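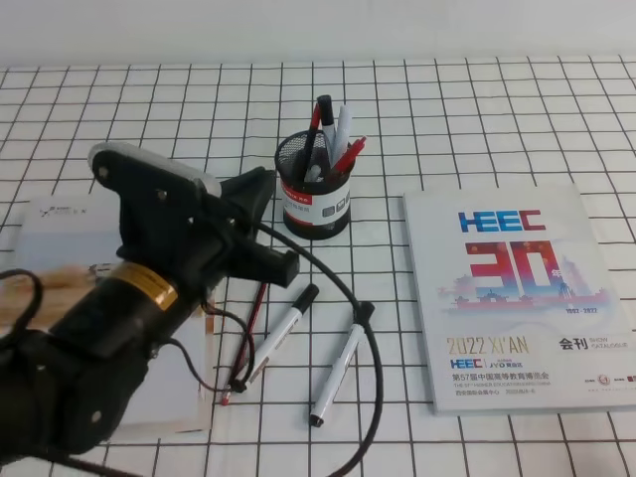 Endilden Railway DVD, worth it or stick with the old tape?

Posted by Aba Lamptey, 16 August 2024
Print this thread | E-mail this thread

Aba Lamptey wrote:
I've finally watched the Endilden disc I ordered in July and I'm a bit torn. The footplate run up to Penier is gorgeous (the sound on that climb!) but they've cut the yard footage that was on the tape, and that was my favourite part. Has anyone compared the two properly?

hekell_halt wrote:
Got both. The tape runs 15 minutes longer, nearly all of it shunting at Hekell. I don't miss it, mate. Colour on the disc is miles better.

Aba Lamptey wrote:
See, I love the shunting! I'd happily watch 50 minutes of it with a cuppa.

tankengine_tess wrote:
With Aba on this one. And the new narration drives me up the wall, he talks right over the whistle at the summit. Why would you do that?

hekell_halt wrote:
You can turn him off, it's audio track 4 in the menu. Plain lineside sound.

tankengine_tess wrote:
Not on my copy. Mine stops at three.

northbound wrote:
There were two pressings. I'm in Cairns and mine came from the second lot, which has the extra track. Check the back cover for the later catalogue number, 2,049 on mine.

Aba Lamptey wrote:
Mine's the first one, bugger. I'll email the shop and see if they'll swap it. Keeping the tape either way.

Recent threads
Cleaning mouldy VHS cases
Best lineside spots near Penier
Wanted: Hekell gala programme
Cab ride films without music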